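Prutik (simulation kit)

Prutik is a commercial simulation kit for two-armed household robots, sold by the software firm Arnalon. It supplies furnished virtual rooms, a set of chores to be attempted in them, and a scoring tool that reports how the attempt went. The kit is used mainly by small robotics teams who would like their machine to make its first few hundred mistakes somewhere without a security deposit.

The name is applied by Arnalon to the whole package, by most customers to the rooms alone, and by the invoice to something called "Prutik Core Seat," which is the same thing with a renewal date.

Background

Prutik began as an in-house tool at Haslinger, a maker of robot arm controllers, where engineers wanted to try out reaching and grasping routines before the arms were bolted to anything. The first version contained a single room and one table. The table had no underside, a saving in modeling time that came to light when an arm reached up from below and passed straight through it.

Haslinger sold the tool to Arnalon, which gave the table an underside and added bedrooms, kitchens, hallways and a laundry. Nkechi Nwosu, who had written much of the original contact code, moved with it and became product lead. In the release notes of that period she listed the remaining known faults under the heading "Character," a practice the company has since dropped.

Contents of the kit

The current release has 286 rooms. Arnalon's sales page calls all of them unique. Reviewers have pointed out that a number differ only in wall covering and in which way the door opens, and Arnalon has replied that a robot meeting a door from the wrong side may well consider it a new experience.

Each room comes with fixed furniture, loose items, and a list of chores written in plain sentences. A typical chore names an item, a place to pick it up and a place to leave it. Chores are graded in 3 levels. The first asks for a single reach, the second for a pick and a placement, and the third for several placements in a set order, usually with a piece of furniture somewhere inconvenient.

Bedrooms are the most used rooms in the kit. They are small, they hold soft goods and hard goods close together, and a bed takes up the part of the floor a robot would most like to stand on. Customers training for hotel and care work tend to begin there. Customers training for kitchens tend to begin there too, having found the kitchens difficult.

The view from the head

Prutik renders what a camera mounted on the robot would see, and it makes no effort to flatter the result. If the head is rolled to one side, the room leans. If the shoulder is in the way, the shoulder is in the picture, and the chore has to be done around it. Early customers reported both as bugs. The support team's standard answer, still in the manual, suggests tilting one's own head and looking down.

The body model is taken from the customer's own robot description file, or from one of the stock bodies included with the kit. Large rounded housings give the most trouble. A robot with a wide torso cover can lose sight of a good deal of whatever is directly in front of it, and Prutik's scoring tool records this under "self-occlusion" - a column many teams prefer to leave folded.

Two views from a bedroom run with a two-armed white and black body, bed on the left and wooden rack on the right:

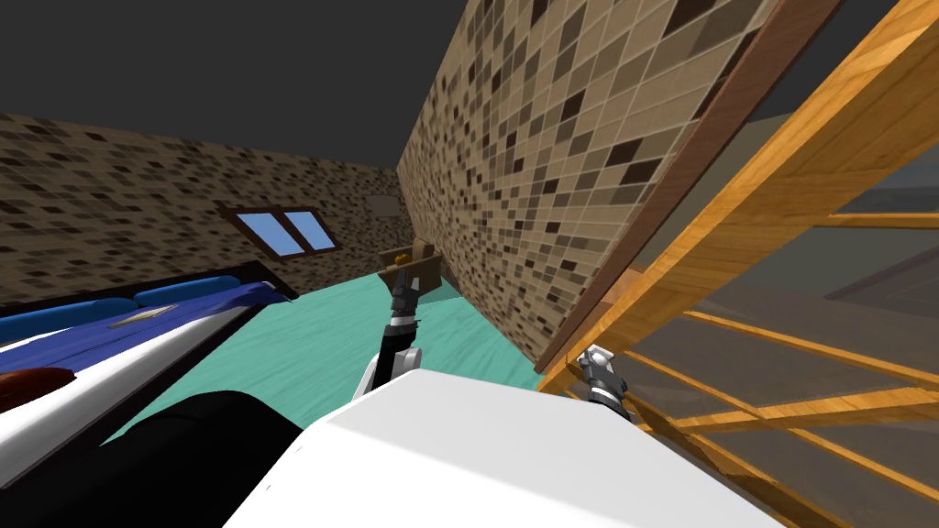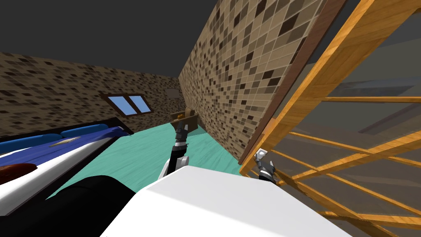
Scoring

A run ends when the chore is complete, when the time limit passes, or when the robot has pushed something hard enough for the software to lose patience. The default time limit is 80 seconds. It can be lengthened, though the report will mention that it was.

Scores are given out of 100 and combine completion, smoothness of motion and unplanned contact. The contact part is the strictest. Brushing a rail, a slat or the edge of a mattress costs points even if nothing moves, on the theory that furniture in a real home has an owner. Arnalon suggests a score of 40 as the point at which a routine is worth trying on a real arm. It used to suggest a higher figure, and lowered it after discovering that its own demonstration routine did not qualify.

Each report closes with a one-line remark generated from the numbers. Customers may turn this off. "Arm present, intentions unclear" is the remark most often quoted in complaints.

Licensing and price

Prutik is sold by the seat, with a yearly renewal. Schools receive the first-level chores without charge and pay for the rest. A seat covers one person and any number of robots, an arrangement Arnalon describes as generous and which costs it nothing, the robots in question being files.

Custom rooms are made to order. The customer sends measurements and photographs, and a modeled room comes back by the Friday of the following week, or by a later Friday. Wall tile is extra.

Reception

Reviews have generally praised the range of rooms and the honesty of the camera view. The trade newsletter Ralska, which compared Prutik with three other kits, ranked it first for clutter and last for ease of installation, and noted that the installer asked for the same folder twice and appeared to use neither answer. The same review found that cloth was the weakest part of the simulation, with blankets that behaved like thin boards until touched and like thick boards afterward. Arnalon reworked its cloth model in the next release. Blankets now fold, at some cost in speed, and older computers are advised to leave the bed alone.

Users have also criticized the chore sentences, which can be vague. One second-level bedroom chore asked for an item to be put "back where it goes" and stayed in the kit for two releases before anyone thought to say where that was. Several teams had passed it.

Related products

Arnalon sells a smaller kit, Prutik Hallway, for wheeled bases without arms. A version for outdoor robots was announced one July and remains listed as coming soon. Haslinger, the original developer, is now a paying customer.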